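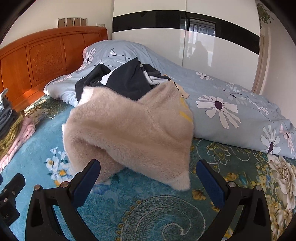

Plush on top, black clothes with a fleecy lining behind, patterned sheet underneath.

I spent most of this week on the mask code again. The short version is that the edge finder was treating every printed line as the edge of something, and a bed full of patterned cloth has a lot of printed lines. On the teal sheet it found the paisley swirl first and gave it a better score than the plush garment, which has soft sides and hardly any hard edge at all.

The old pipeline worked like this. Toreo takes a frame, splits it into regions by colour and texture, and hands the regions to Ki, which picks a place to close the fingers. Ki has no idea what a flower is. If Toreo says there is a small, well-defined region lying flat, Ki will happily plan a pinch on it. In the logs I counted 39 plans that were aimed at print, out of the 155 I checked by hand. I had guessed it would be fewer.

The first thing I tried was a plain blur before the split. It got rid of the thin stems on the quilt and also got rid of the seam on the plush, so I took it out again the same evening. The second thing was to ask for agreement between frames. As the gripper moves, a fold shifts against whatever is behind it and a print doesn't, so an edge that stays glued to its surroundings over several frames gets marked down. That needs the pose of the gripper to be good, and ours drifts a bit when the view is mostly cloth. I ended up tracking points on the furniture where there was some in view and falling back to the old scores where there wasn't.

It is slower. The check adds 200 milliseconds on the small machine, and I have done nothing to speed it up yet. Most of that is matching, and most of the matching is wasted on pile fabric, where every patch looks like the patch next to it.

Folds are still a problem even with the print dealt with. A garment folded over itself comes out as two regions, and the dark crease between them looks just like the gap between two separate things. The bright patches make it worse, as Toreo likes to cut them out as objects of their own. I added a merge step that joins two regions if the texture on both sides of the crease matches closely enough. The threshold is a number I picked by moving a slider until the results looked right, and I would like to replace it with something I can defend.

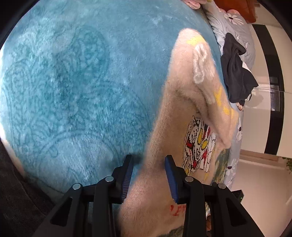
Na-rae Maeng wrote to ask whether the merge step would join two different jumpers of the same wool if they happened to overlap. Yes, it would, and I don't have a fix. Her suggestion was to leave both answers open and let Ki plan for either, then decide once the cloth has been lifted a little and the camera can see what comes up with it. I think that is the right way to go, but Ki only accepts one mask at present and the format is used in too many places to change in an afternoon.

Other bits. The label viewer no longer crashes on an empty mask. The set is now at 2000 frames with outlines I trust – the older ones are in a separate folder and I'm not training on them. I also renamed "object" to "region" throughout the code, which broke two scripts I had forgotten about, both mended now.

Next is the pose drift. I want to log it properly before I touch anything, so there may not be much to show for a while.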